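The Reading of the Will

The brass plate went to Do, the premises went to Mester, and the goodwill, such as it was, went to Allwood. That left Clementina Caldeira with the crossword.

She had been setting it for the Trinomau Gazette for 20 years under the name of Badger, and in all that time her uncle had never once mentioned doing it. Now a solicitor with a cold was reading out that he left his niece "the enclosed puzzle, which she is to solve without help, and whatever she finds by doing so."

"Is that legal?" asked Mester, who had got a leaking shop and was already feeling hard done by.

"It's a sheet of squared paper," said the solicitor. "There's very little law about it."

She took it home on the bus. It was a small grid, 7 by 7, inked with a ruler by a man who had plainly never owned a rubber. Two of the clues had the answers written in beside them and crossed out again.

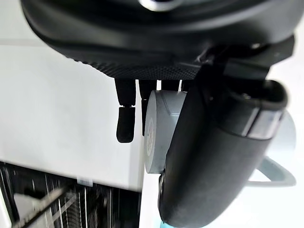
Black on white, and a pale mug in it.

One across was "Fish, or a sort of fish (4)". She put in CARP, and disliked it. A clue ought to be fair. Her uncle had sold umbrellas and had not been fair about those either, as several damp people could have told you.

By teatime she had done the top half. By supper she had undone it, having remembered that he couldn't spell "necessary" and might well have built an entire corner on the mistake. He had.

Allwood rang at nine to ask if there was money in it.

"There's an aunt in it," said Clementina. "Five down. 'Difficult relative.' He's put the whole of her name in."

"Which aunt?"

"Yours."

Allwood thought this over. He had never cared for the goodwill, and he could feel it draining away.
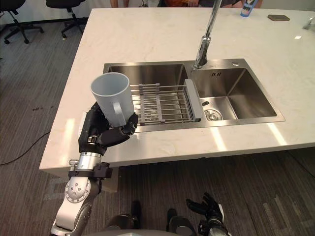
By Friday she had a message, of a sort, running down the diagonal. It said LOOK UNA, which was one letter more than a diagonal of that size could hold. He had squeezed the N and the A into the last square. She sat and looked at it with the contempt of a professional. Then she went round to the shop and looked under the counter, that being the only UNDER she could think of that he would have bothered with.

Mester let her in and stood over her in case it was his.

It was a biscuit tin. In it were her crosswords, cut out with the good scissors, every one that had ever been printed. He had done them all in ink. He had got nearly all of them wrong. Beside a clue she had been rather proud of he had written "Rubbish", and on the next one "Rubbish but clever", and underneath the lot was an envelope with roughly 2,000 in old notes, which the bank would need to have a think about.

"That's premises," said Mester. "It was in the premises."

"It was in a clue," said Clementina, and put the lid back on.

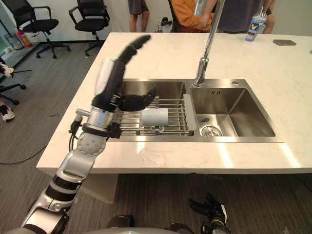 What Badger Did Next 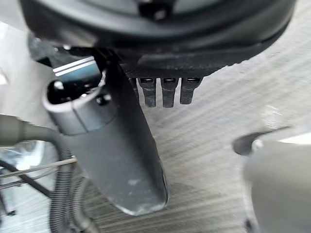
Page 5

The Gazette of Sun 26 August carried a smaller puzzle than usual. Readers wrote in to complain, as they did about the larger ones. One across was "Fish, or a sort of fish (4)". The answer wasn't CARP, and two people cancelled their subscriptions over it.

Do, who had the brass plate and no door to put it on, finished the thing in an afternoon and rang her up to say so.

"There's no message in it," he said. "I tried the diagonals."

"No," said Clementina. "It's just a crossword."

"And 'necessary' is spelt wrong."

She said she knew, and asked whether he had done it in ink.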